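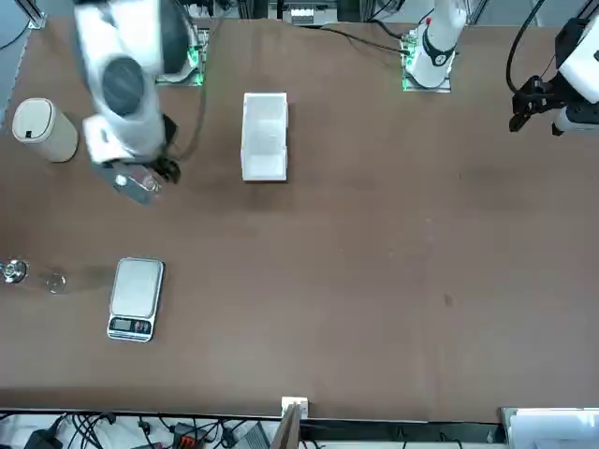

Large table top in brown, matt surface, with a digital kitchen scale and a white tray on it.

Skastora work table, large, brown

Item number 591
Page changed 10/04/2019

The Skastora is our biggest table for the weighing and packing room. It was made for people who must have many things in reach at the same time, for example a scale, a tray for the finished parts and a bin for the rubbish, and who do not want to move one of them each time they need the other.

The top is matt and does not shine under ceiling lamps. After some time in use you will find light scuffs on it and perhaps a dark mark or two. This is normal for the surface and it does not change how flat the table stands. Please clean with a soft cloth and a little soap. We do not advise scouring powder.

Details
Height of the work surface: 68 cm, fixed
Thickness of the top: 63 mm
Colour: brown only
Delivery: in two parcels, with screws and key
Guarantee: 7 years on the top, two years on the feet

If you weigh small goods, let the scale stand for a moment after you put it down, and set it to zero again when you move it to another place. Metal parts should be laid down and not pushed over the top, as sharp edges can leave lines.

Goes well with
Zukeo tray, white, rectangular, with raised sides
Wragg bin, small, with lid
Fokier table mat, for the place where you cut

The tray, the scale and the other things on the table are not included in the price.

Questions we receive often

Can I order the top without the feet? Yes, please write this in the comment field of your order. The price is then calculated again and we send you a new offer.

Can two tables be joined? Yes, on the long side. You need the joining set, which is sold separately.

Do you also have it in grey? At the moment no. We had a grey one until March and it will not come back this year.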